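Werine Microwave Rice Cooker Review

By Stuart Goodall
December 10, 2022

I bought the Werine microwave rice cooker in October, when my electric one stopped switching over to the warm setting. The electric one was a Prothero and I had no complaints about it until then. A new Prothero costs $139 now. The Werine is a plastic pot with two lids and costs a small fraction of that, so I decided to try it first and see how long I could put up with it.

I have used it several times a week through the fall. Most of what I cook in it is plain white rice for two people. I have also made brown rice, oatmeal, quinoa, and some vegetables that I will get to further down.

What comes in the box

You get the pot, an inner lid with holes in it, an outer lid that clamps down over the first one, a measuring cup and a flat paddle. There is a folded sheet with cooking times. The sheet is short and the type is small, but the chart on the back covers most of what a person would want to know.

The pot holds 2 quarts to the brim. You can't cook anything like that much in it. The inside has a fill line well below the top, and the line is there for a good reason, as I found out the first time I made oatmeal. For rice, the most I would cook at once is two of the supplied cups, dry. That feeds three or four people as a side dish.

The measuring cup is smaller than a standard American cup. This is true of nearly every rice cooker cup I have owned and it catches people out every time. If you lose it, measure how much it held before you lose it. I wrote the amount on the instruction sheet in pen.

The clamps on the outer lid are the part I was most worried about. They are the same plastic as the pot and they flex when you push them down. So far neither one has cracked or gone white at the bend. They were stiff for the first couple of weeks and are easier now. My wife has some arthritis in her thumbs and still asks me to open them.

White rice

The chart says to rinse the rice, add water, put on both lids and cook on high for twelve minutes, then let it stand for five. It assumes a 1000 watt oven. Mine is an older Zinton with less power than that, and twelve minutes left the rice wet on the bottom with a hard bit in the middle of each grain. Fourteen minutes fixed it. I have not changed the time since.

Long grain rice comes out well. The grains are separate and there is no crust. Jasmine rice needs a little less water than the chart says. Short grain rice is the one where you notice what you gave up. The old Prothero made it sticky and even all the way through, and the Werine makes it sticky in the middle and slightly dry in a ring around the outside. Soaking the rice for half an hour first helps. It doesn't fix it completely.

Do not skip the standing time. I took a reading with a kitchen thermometer after the stand was over, with the lids still on until the last second, and the rice was at 82 degrees Celsius in the middle. (My thermometer is stuck in Celsius and I have lost the booklet that says how to change it.) It is hot enough to keep cooking through the whole rest, and the rice is plainly better for it.
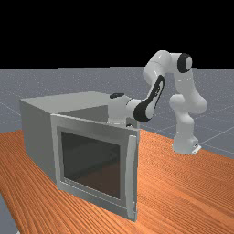

The size of the pot matters more than the capacity printed on the box. With both handles on, the Werine is wider than a dinner plate, and on a small turntable the handles will hit the walls and the pot will stop turning. Mine clears by the width of a finger. Measure the inside of your microwave from wall to wall and don't go by the outside, which tells you very little. Think about the door as well. On a microwave with a swing door standing on a tabletop, like the gray one here, the open door takes up space out in front of the oven, and you need somewhere to put down a heavy, hot pot that isn't in the way of it. I keep a folded towel on the counter on the side away from the hinge and go straight to it.

The handles do stay cool enough to hold for a short carry. They are hollow underneath and you can get your fingers around them. I still use mitts. The steam comes out of a vent in the outer lid, and if the vent is pointing at your wrist when you lift the pot out, you will know about it. Turn it to the back before you start the oven.

Brown rice

This is where I came closest to giving up. The chart says thirty minutes on high, and at thirty minutes on high the water foamed up through both lids and all over the turntable. The rice was underdone as well. I tried it again with less rice and got the same foam in a smaller amount.

What works for me is five minutes on high to bring it up, then thirty minutes at half power, then a ten minute stand. That adds up to forty-five minutes, which is no quicker than a pan on the stove. The advantage is that you can leave the kitchen. A teaspoon of oil in the water keeps the foam down further. Rinsing helps too – more than I expected it to.

If brown rice is your main reason for buying a cooker, I would look at something with its own heating element.

Other things I have cooked

Oatmeal boils over if you fill to the line. Half way to the line is fine, at medium power, with the inner lid on and the outer lid off. It makes a decent bowl of oatmeal but so does a bowl.

Quinoa is very good. It takes about as long as white rice and comes out fluffy, and none of it sticks. We eat more of it now than we used to.

Broccoli and green beans will steam with a small splash of water in the bottom. The pot has no basket, so whatever is on the bottom sits in the water and goes soft before the rest is ready. Werine sells a basket separately through Jarnent. I haven't bought it and can't say if it's worth having.

Potatoes cut into chunks were fine. Carrots took too long. I tried pasta once and would not do it again, as the pot is too short for spaghetti and the macaroni stuck together in a lump.

Cleaning

The pot goes in the dishwasher on the top rack. Starch dries on the underside of the inner lid, around the holes, and the dishwasher does not always get it off. An old toothbrush does. If you run water into everything right after serving, you can skip the toothbrush.

There is some staining. I made yellow rice with turmeric in the second week and the inside of the pot has had a yellow tint ever since. It doesn't affect anything and it has faded a little. I tried baking soda and a day on the windowsill, and the windowsill seemed to do more.

It does not hold on to smells, apart from the lid clamps, which smelled of onion for a few days after I put onion in. The paddle is cheap and has a rough seam down both edges. I use a wooden spoon.

Storage is easy. The two lids nest on top, the cup and paddle go inside, and the whole thing weighs next to nothing. The electric cooker needed its own spot and a place to coil up the cord.

What other buyers say

The Jarnent page has almost 3000 ratings for this pot, and most of the low ones are about boiling over. I believe them. In nearly every one I read, the person had filled the pot well past the line or had a more powerful oven than the chart is written for. Reducing the power is the first thing to try. A few people received a pot with a warped outer lid that would not clamp on both sides, and Jarnent seems to have replaced those without a fuss. Mine was flat.

There were also complaints about the lack of a keep-warm function. It's a plastic pot, so it has none. With both lids on and a towel over the top, the rice stays warm enough to serve for half an hour or so. After that I would put it in the refrigerator anyway.

Compared with the Prothero

The electric cooker made better short grain rice and much better brown rice, and it could be loaded up and left alone. It was slower with white rice. It also took up counter space every day of the week whether we were having rice or not.

The Werine ties up the microwave while it's running. That sounds like a small thing, but if you heat up leftovers or frozen peas to go with the rice, you have to do them during the standing time, and five minutes isn't always enough. I take the pot out to stand on the towel and put the peas in then.

I have not replaced the Prothero and I don't plan to before spring. If we ate short grain rice every day I would have bought one by now.

Good points

Cheap
Very good with long grain rice and quinoa
Light, and stores in a small space
Dishwasher safe

Bad points

Cooking times on the chart need adjusting for your oven
Brown rice is slow and messy until you work out the power setting
Clamps are hard on sore hands
Handles may not fit a small turntable
Stains with turmeric

Rating: four out of five for white rice, two out of five for brown.

Update on the lid: a reader asked if the inner lid can be bought separately. Jarnent lists the two lids as a set only.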